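Table and Floor Check, Wirnthorpe Room — March
Filled in with comments, please keep with the room folder
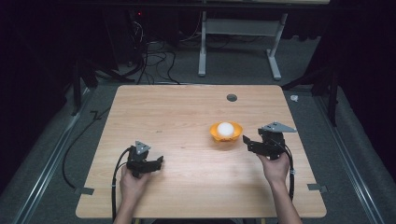
Essam Filali asked whether the carpet counts as part of the table check or gets its own sheet. Same sheet! A table is only as steady as what it stands on, so I look at both while I'm down there anyway.

Lights up full before starting. The corners of this room get very dark with the curtains drawn, and I missed a carpet snag last time.

1. Tabletop surface
OK. I love this top. Pale wood, fine grain, and a palm run over the whole thing found no splinters. Wipe with a damp cloth only, no spray.

2. Corners and edges
OK. Rounded corners are the best thing about this table and I'd like every table in the building to have them. One tiny rough patch under the front edge, sanded on the spot with 400 grit.

3. Brackets at the sides
OK after adjustment. Small gray metal ones, left and right. The right one took a quarter turn. Snug is enough — please don't crank them, the wood will mark.

4. Grommet hole
OK. Rim sits flush. Somebody had been dropping pencil shavings down it, so I swept underneath as well.

5. Items on the table
OK. The orange bowl with the scalloped rim is still everybody's favorite, mine included. No chips when I felt along the edge. The white ball goes back in the bowl at the end of the day, because on the floor it's a fall waiting to happen.

6. Loose items on the floor
Needs attention. Something small and white was lying on the carpet past the far right corner. Have a look on that side before you walk around it.

7. Cables
Needs attention. The one across the carpet on the left wants a cover strip. Breleck stocks a low gray one that would blend right in. The bunch hanging by the far desk should be tied up off the floor too.

8. Floor rails
OK. Both checked end to end for sharp spots. Step over, never on.

9. Far desk
OK. Feet flat, crossbar tight, no wobble at all. Great little frame.

10. Stands
OK. Legs fully spread, nothing hanging from them.

Result: pass, with items 6 and 7 open. Cover strip requested, form 161. Recheck when it's down, morning is best, before the room fills up.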